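Open Day at the Khaemba Lab: Frequently Asked Questions

Last updated in June. Questions marked "new" were added after the spring demonstration.

When does the open day start, and how long does it take?

Doors open at 9:30 a.m. A full circuit of the stations takes most visitors a little under two hours. The last group is admitted at 2:45 p.m. The simulation station is the final stop on the circuit and runs until closing.

Do I need to register?

Yes, if you want to see the live arm cell. The viewing area behind the guard fence holds a limited group, and 48 places are released per morning or afternoon session. The simulation station, the gripper bench and the talks need no registration. Walk-ins are sent to those first and can join a live group if places come free.

What will be demonstrated?

There are three stations.

Station 1 is the live arm cell. A six-axis arm moves parts from an infeed tray to a fixture and back. The cycle is repeated with the part rotated by hand between runs, so that the vision system has to find it again.

Station 2 is the gripper bench. Jaw inserts, force sensors and worn parts are laid out for handling. The worn parts are labeled with the number of cycles they reached before removal.

Station 3 is the simulation station. It shows how a motion is planned and tested in software before it is sent to a physical arm. Visitors can change the start pose and replay the motion.

What is Gikusov?

Gikusov is the motion planner written at the lab. It takes a start pose, a goal pose and a model of the surroundings, and returns a joint trajectory. It does not control the gripper; that is handled by a separate process. Gikusov is not for sale and has no user interface outside the lab.

What is Tristano, then?

Tristano is the simulator that Gikusov is tested against. It handles rigid-body contact, joint limits and rendering. Earlier versions of this page used the two names as if they were the same program. They are separate, and they can disagree – a trajectory that Gikusov reports as valid may still produce a contact in Tristano. Those cases are logged and reviewed.

Will the live demonstration ever fail in front of visitors?

It can. The arm stops if the measured joint torque leaves the expected band, and the threshold on open days is set lower than in normal use. Restarting takes a minute or two. The operator will say what stopped the cycle if the cause is known. Please do not lean on the fence while waiting; the gate contact is sensitive and will hold the cell in a stopped state.

How many test runs does a new motion get? (new)

For the open day task, 3,000 simulated runs with varied part positions. The last batch gave 392 flagged runs. Of these, 335 were traced to a single cause: the elbow was allowed to swing too low when the goal was near the base. A height constraint was added and the batch was repeated. The remaining flagged runs had mixed causes, mostly grasp poses outside the reachable area.

A flagged run is not the same as a collision. The flag is raised when clearance drops below the set margin.

Can visitors operate the physical arm?

No. Visitors may use the replay controls at Station 3, which are connected to the simulator only. The teach pendant at Station 1 stays with the operator.

Is the open day suitable for children?

Children are welcome at all stations with an adult. Station 1 has an audible warning before each start, and it is fairly loud. Ear protection in small sizes is kept at the entrance desk. Strollers fit through the main corridor but not into the viewing area.

Can I take pictures or video?

Yes at Stations 2 and 3. At Station 1, no flash. Flash light disturbs the part detection and will usually cost the group a cycle.

Who supplies the parts being handled?

The parts are blank housings from Gerkoma, a local molding shop. They carry no electronics. Rejects from the same mold are given away at Station 2 while they last.

What does the simulation station look like? (new)
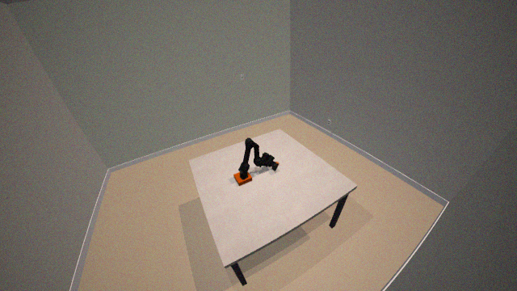 Answer by Gladys Wanyama, simulation group

The room model is kept plain: gray walls, a tan floor, pale baseboards and one square white table with the arm mounted on top of it. The base plate is orange and the arm is black, which makes the base easy to find when the view is turned. The gripper is at the end of the arm, over the tabletop, with a small orange piece at its tip.

Several people at the spring demonstration asked why so little is modeled. Wall texture and fixtures have no effect on the planner. For this task it needs the table surface, the base position and any object within reach. Everything else is there so that a person looking at the screen can tell which way the arm is facing.

Is the simulation running in real time?

At the station, yes. Batch tests run faster and without rendering. The replay controls allow half speed and single step, and single step is the better choice for looking at the wrist, where several joints move together.

Why does the simulated arm sometimes take a longer path than seems necessary?

The planner weighs path length against clearance and joint speed. With the present settings, clearance counts for more. A path that lifts over the table and comes down again is often preferred to a shorter one close to the surface. Visitors can lower the clearance weight at the station and compare – the change is easiest to see with the start pose on the far side of the base.

Can I get the model files?

Not at present. The arm geometry is under license from the manufacturer. The room and table can be shared with schools on request.

Who do I contact about a group visit?

Write to Binta Anozie, visits desk, at least three weeks ahead. Include the group size, the age range and any access needs. Groups that want only Station 3 can usually be placed sooner.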